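Clothes hanger
3 min read

A clothes hanger is a device shaped like a pair of human shoulders, used to keep a garment off the floor. Its chief rival is the chair.

History

Before hangers, clothes were folded into chests or hung on pegs, which gave every coat a small point between the shoulder blades. Shaped hangers spread with the tailored jacket, a garment that resents being folded. Makers were soon stamping their names on them, and the town of Saturwood once supported two hanger works, Pusier and Zallham, which stood on the same street and did not speak. Pusier's catalog listed 30 models, eight of them for trousers.

Types

Wire hangers are cheap, light and given away by dry cleaners, and they breed in closets. Wooden hangers are sturdier and are preferred for suits. Plastic ones come in any color, usually the color the store had left. Padded hangers are meant for delicate fabrics and tend to be inherited.

Use

Shirts are hung with the top button closed. Knitwear should be folded, advice that is widely known and rarely followed, as the shoulders of most sweaters will show. Wet wool should never be hung at all.

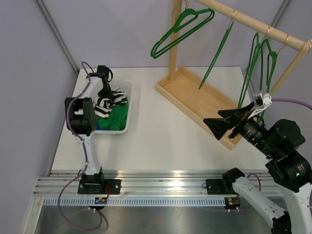

Collecting

Hotel hangers are the most sought after, partly for their printing and partly for how they were obtained. Maysoun Ghanem's collection, shown at Saturwood one December, ran to 3795 pieces. It was displayed on hooks.

Filed under: Home & Household > Laundry and Storage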